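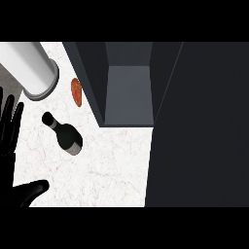

How to get stains out of a marble worktop

Quick one as I've been asked three times this month. Marble worktops, stains, what to do. I've had mine in the Clatton house for years now and have ruined it and rescued it more times than I'd like. Not a stone mason. Just someone who cooks a lot of beetroot.

Read the first bit before you start, please. Most of the emails I get are from people who skipped it and went straight in with vinegar.

First: stain or etch?

Two different problems. A stain is darker than the stone. Something has soaked in. Oil, tea, wine, rust. An etch is lighter or duller than the stone, like a ghost ring from a glass. Acid has eaten the polish. Lemon juice, tomato, fizzy drinks, most bathroom sprays.

Poultice pulls out stains. Does nothing for etches. If yours is a dull ring skip down to the etching section.

Not sure? Get your eye down level with the worktop with the light behind it. Etches show up as a dull patch in the shine. Stains don't change the shine much.

And check it isn't just the stone. Plenty of marble has veins and blotches that were always there. My sister scrubbed at a rusty looking patch for most of an afternoon and it was in the slab when they delivered it. Look at your old photos if you have them.

What you need

Bicarbonate of soda, a normal tub
Hydrogen peroxide, the weak stuff from the chemist (for food and drink stains)
Washing up liquid
Cling film
Masking tape
A plastic scraper or old bank card
Soft cloths, more than you think
Rubber gloves
Distilled water if your tap water is hard, ours is terrible

No vinegar. No lemon. No limescale remover, no cream cleaner, no green scourers. Don't mix the peroxide with bleach or anything else from under the sink. Open a window.

Step 1. Clean it properly

Warm water, a drop of washing up liquid, soft cloth. Rinse twice. Dry it. Then leave it overnight if you can, becuase damp marble looks darker and you'll end up chasing a stain that's only water.

Step 2. Work out what made it

Food, tea, coffee, wine, leaves: bicarb and peroxide.
Oil, butter, hand cream, candle wax (scrape the wax off first): bicarb and water with a squirt of washing up liquid.
Rust from a tin or a pan: needs a proper rust poultice made for marble. Shop bought. Don't improvise, the ordinary rust removers are acid and will wreck it.
Ink: peroxide on pale stone only. On dark marble leave it to a pro, peroxide can bleach it.

No idea what made it? Try the oil one first. Gentlest.

Step 3. Test patch

Boring. Do it anyway. Somewhere behind the toaster. Small blob, covered, left a few hours. Wipe, dry, look. If the colour has changed or the shine has gone, stop.

Step 4. Mix it

Bicarb in a bowl, add liquid a bit at a time till it's like thick peanut butter. Should sit on the stone and not run. I start with half a mug of bicarb for a patch the size of a saucer. Mix more than looks sensible. Only mix what you're using today, the peroxide one goes flat and bubbles in the tub.

Step 5. Put it on

Mask round the stain first, leaving a finger's width of clean stone inside the tape. Spread the paste about as thick as a pound coin is wide. Well, half that. Thicker than icing anyway. Go past the edge of the stain all round or you get a tide mark.

Cling film over the top, tape the edges down. Poke a few holes in with a pin so it dries out slowly.

Step 6. Leave it alone

A full day at least. Two is better. Don't lift the corner. I put mine on Friday evening and we eat at the table all weekend.

Then take the film off and let the paste dry hard. This is the bit that does the work, as it dries it draws the stain up into itself. People wipe it off still wet and say it didn't work. Might be another day in October when the kitchen's cold.

Step 7. Off

Plastic scraper held flat. Lift, don't grind. Damp cloth, clean water, rinse again, dry. Bicarb left behind goes to a white haze, so wipe once more than you need to.

Look at it the next morning and not before. Lighter but still there? Go again. Oil stain by my hob took four goes. Old ones may never come out completely and you decide when you've had enough.

Etching

Right. Dull rings. You need marble polishing powder, sold in small tubs, 500g will outlast you. Sprinkle on, bit of water, rub with a damp cloth in small circles for a few minutes, rinse, look. Repeat. Follow the tub if it says different to me.

Light etches come out well. If you can feel the edge with a fingernail it's too deep for powder and wants grinding back. Get someone in. I used Triin Toom over in Butomstead for the long run by the sink, £207 including resealing, and it came up lovely. I'd already spent £46 on powders and pads by then which was silly.

Honed (matt) marble: don't use polishing powder, you'll get a shiny spot in the middle of your matt worktop. Ask me how I know.

Sealing afterwards

A poultice can take the sealer out along with the stain so reseal that patch. Test it first: few drops of water on the stone, leave 10 minutes, wipe. Dark mark underneath means it's thirsty. No mark, leave it be.

Use a sealer that soaks in and says food safe. Stone bone dry before you start. Wipe on thin, wait however long the bottle says, buff ALL of it off. Sealer left to dry on top goes sticky and smeary and is a misery to shift. Keep the worktop dry overnight.

Sealer slows stains down. Doesn't stop them and does nothing at all for acid. So you still have to wipe up the lemon juice.

Day to day

Boards under anything you're cutting. Coasters, yes even for visitors. Oil bottle on a plate. Blot spills, wiping spreads them. Stone soap or a drop of washing up liquid, and rinse, or you get a film build up that looks greasy.

Few things people ask

Does this work on granite? Oil stains yes, same method. Etching isn't usually a problem on granite.

Quartz? Different stuff, resin in it. Check with whoever made it before you put peroxide anywhere near.

Can I use talc or flour in place of bicarb? Talc no. Flour works at a pinch but it smells by day two.

Baking powder? No, it's got acid in. Check the tub, I've grabbed the wrong one myself.

Turmeric? Peroxide poultice, same day if you can. Then put that bit of the worktop near a sunny window if you're lucky enough to have one, it does fade in light.

Will do the one on grout next, I know, I know I said that last time.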